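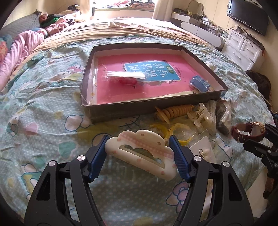
구름 모양 집게핀. 크림색에 분홍 체크 띠가 들어간 것

공유 14 댓글 6

집게핀으로 반묶음 하고 저녁까지 버티는 법

제 머리는 가늘고 미끄러워요. 미용실에서도 "핀이 잘 안 버티는 머리네요" 소리를 듣는 타입이라 집게핀은 오래 포기하고 살았거든요. 출근길 지하철에서 한 번, 점심 먹다가 한 번, 꼭 두 번은 스르륵 내려와서 결국 고무줄로 돌아가곤 했어요. 그러다 2월에 앞머리를 애매하게 기르기 시작하면서 어쩔 수 없이 다시 연습을 했는데, 이제는 퇴근할 때까지 그대로예요! 댓글로 물어보신 분들이 계셔서 순서대로 적어볼게요.

준비물은 별거 없어요. 집게핀 하나, 꼬리빗, 드라이 샴푸나 텍스처 스프레이, 그리고 작은 실핀 2개. 저는 Plovon 텍스처 스프레이를 쓰는데 집에 있는 드라이 샴푸로도 충분해요. 실핀은 Wimham 지하상가에서 한 묶음에 3,000원 주고 산 걸 아직도 쓰고 있고요.

1. 머리는 전날 감기
갓 감은 머리는 정말 안 잡혀요. 저는 전날 저녁에 감고 완전히 말린 다음 잡니다. 아침에 감아야 하는 분이라면 린스를 귀 아래쪽에만 바르고, 뿌리까지 찬바람으로 바싹 말려주세요. 속이 덜 마른 채로 묶으면 마르면서 모양이 틀어지더라고요.

2. 정수리 뒤쪽에 스프레이
묶을 부분만 들어 올려서 안쪽에 짧게 칙, 칙. 그리고 30초 기다렸다가 손끝으로 비벼줍니다. 겉에 뿌리면 하얗게 뜨니까 꼭 안쪽이에요. (처음에 겉에 뿌리고 회의 들어갔다가 하루 종일 비듬 있는 사람 취급을 받았습니다...)

3. 구역 나누기
꼬리빗 끝을 귀 윗부분에 대고 뒤통수 쪽으로 살짝 올라가게 선을 그어요. 일자로 나누면 묶는 양이 너무 많아져서 무겁고, 눈썹 끝보다 위에서 나누면 상투처럼 보여요. 귀 위에서 시작해 비스듬히 올라가는 정도가 제일 무난했어요. 선이 좀 삐뚤어도 티 안 나니까 거울 두 개 들고 씨름하지 마세요.

4. 꼬아서 올리기
여기가 제일 중요해요! 나눈 머리를 한 손에 모아 쥐고 시계 방향으로 두 바퀴쯤 꼬아줍니다. 꼬인 부분이 뒤통수에 딱 붙어야 해요. 그 상태로 위로 접어 올리면 작은 기둥 같은 게 생기는데, 끝머리는 그냥 위로 빼두면 됩니다. 너무 세게 꼬면 오후에 두피가 아파오니까 당기는 느낌이 들면 반 바퀴 풀어주세요.

5. 핀은 크게 벌려서, 두피를 타고
예전의 저는 꼬인 머리만 살짝 집었어요. 그러니까 당연히 떨어지죠. 핀을 최대한 벌린 다음 한쪽 이빨을 두피에 가볍게 대고, 꼬인 머리 옆의 바닥 머리까지 같이 물게 해주세요. 손을 천천히 놓고 고개를 좌우로 흔들어봤을 때 핀이 따로 놀면 다시. 같이 움직이면 성공이에요.

6. 실핀은 안 보이는 데
핀 바로 아래쪽에 실핀을 X자로 꽂아요. 물결 모양 면이 두피 쪽으로 가게요. 저는 이걸 몇 년 동안 거꾸로 꽂고 있었어요. 머리숱이 많은 분은 이 단계는 건너뛰어도 괜찮아요.

7. 정수리 볼륨
마지막으로 핀을 한 손으로 누르고 정수리 머리를 조금씩 잡아 뺍니다. 손톱만큼씩, 조금만요! 욕심내면 공들인 게 한 번에 무너져요.

핀 고를 때는 모양보다 벌어지는 폭을 먼저 보세요. 귀여운 모양은 납작한 게 많아서 반묶음에는 좋은데, 머리 전체를 올리기엔 모자랄 수 있어요. 전체 올림은 Cheon 쪽 소품 가게에서 파는 긴 일자형을 따로 쓰고 있어요. 스프링이 너무 빡빡한 건 두통이 오고, 헐렁한 건 버스 손잡이 잡다가 떨어지니 가게에서 꼭 몇 번 눌러보고 사세요.

자주 미끄러지는 핀이 이미 있다면 안쪽 이빨에 투명 실리콘 점착제를 콕콕 찍어서 하루 말려 써보세요. 저는 집에 굴러다니던 걸로 했는데 꽤 오래갑니다. 다만 머리카락이 붙을 수 있으니 완전히 굳은 다음에요.

다음엔 단발에서 집게핀 쓰는 법을 올릴게요. 단발이신 분들은 지금 길이를 댓글에 적어주시면 참고하겠습니다!

좋아요 219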